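Setting up your Jakab goal rebounder (part 3: frame, net and first kicks)

I coach the under-tens at Ullden and I've put up four of these now, so I rewrote the maker's sheet the way I'd tell it to a parent on the sideline. By this point you should have the two side tubes clicked together and the feet on. 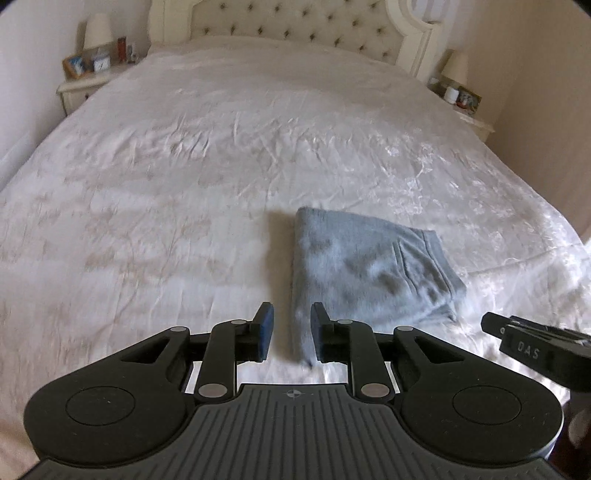
Stretching the net

1. Lay the frame flat on the grass, feet pointing up. I tried it standing once and it fell on Zsolt Somogyi, who was very nice about it.

2. Hook the four corners first, starting top left and then bottom right. The net will look way too small. It's fine!

3. Work the bungee loops on from the middle of each side out toward the corners. Skip every other hook on your first pass, then go back and fill in the gaps.

Note: If you're one loop short at the end, you've doubled up somewhere. Check the bottom bar, that's where I always do it.

4. Stand the frame up with a second person and set the angle pin. Hole 1 gives you a low, fast return for passing. Hole 3 pops the ball up for headers and chest control (my older kids live on hole 3).

Caution: Keep your fingers out of the hinge while somebody else moves the pin. Say "clear" out loud before it drops.

Anchoring it

5. Push the four pegs in at a slant, heads leaning away from the frame. On artificial turf you can't peg, so lay two sandbags over each foot instead.

6. Give the top bar a good shove. If a foot lifts, add weight before anyone kicks a ball at it.

First kicks

7. Start five big steps back with easy side-foot passes. New bungees are stiff and the ball comes back faster than you'd think, so don't let the little ones begin with full-power shots.

8. After 300 kicks or so, retighten the corner bolts. Ours had worked a bit loose by then, and Rosaura Tamayo's daughter got through that many in one evening!

Looking after the net

Bring it indoors from December until the ground softens up. The first net I had lasted one full season outside, and the one I store in my garage is still going. Replacement loops come in a bag from Latside, part 647, and they fit the older frame too. Get the black ones, the white ones go gray in a month.

Folding it back down is in part 4.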